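4. Setting up the Plukix bench scale

4.1 Before you start

The Plukix is supplied by Randia with the weighing platform, the display unit, one cable and a power adapter. Keep the carton and the foam inserts in case the scale has to be sent in for calibration.

Choose a place for the scale that is level and does not shake when people walk by. Keep it away from heaters, open doors and fans. Moving air is the most common reason for a reading that will not settle.

CAUTION: Do not lift the scale by the platform. Hold it by the base, with one hand on each side.

4.2 Leveling

1. Set the base on the bench with the bubble level facing you.
2. Turn all four feet in as far as they will go.
3. Turn the two front feet out until the bubble sits inside the ring.
4. Press lightly on each corner. If the base rocks, turn out the foot at that corner until it touches the bench, then check the bubble again.
5. Tighten the lock nut on each foot by hand.

NOTE: Check the bubble again whenever the scale is moved, even a short way along the same bench.

4.3 Connecting the display

1. Push the cable into the socket marked DISP on the back of the base. The plug fits one way only.
2. Connect the other end to the display unit.
3. Plug in the power adapter and press ON.
4. Wait 10 minutes before weighing anything. The display shows dashes for the first few seconds and then a zero.

If the display stays blank, unplug the adapter, check both ends of the cable and try again.

4.4 Weighing with a container

Any container may be used as long as it stands clear of the display and does not touch the wall behind the bench. The weight of the container counts toward the maximum load.

1. Put the empty container in the middle of the platform.
2. Press TARE. The display returns to zero.
3. Add the goods and wait for the STABLE light.
4. Read the weight.

When the container is taken off, the display shows its weight with a minus sign. This is normal. Press TARE again to clear it. 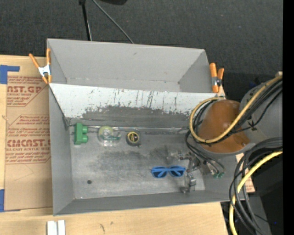
Does the scale remember the container weight after it is switched off?

The tare value is lost when the power goes off. To keep a value, store it in one of the 9 memory slots as set out below.

4.5 Storing a tare value

1. Tare the container as in 4.4.
2. Hold down MEM for 2 seconds until the slot number flashes.
3. Pick a slot with the arrow keys.
4. Press MEM once to save.

To call up a stored value, press MEM and then the slot number. Write the slot number on the container – a paint marker lasts longer than tape.

Containers that are in daily use gain or lose a little weight over time. Weigh them again every September, or sooner if the lightest goods start to read wrong.

4.6 First check

Place a 400 g test weight in the middle of the platform, then near each corner. If any reading differs from the others by more than one step of the display, repeat 4.2. If the difference remains, go to section 7, Calibration.

Section revised 27 May 2023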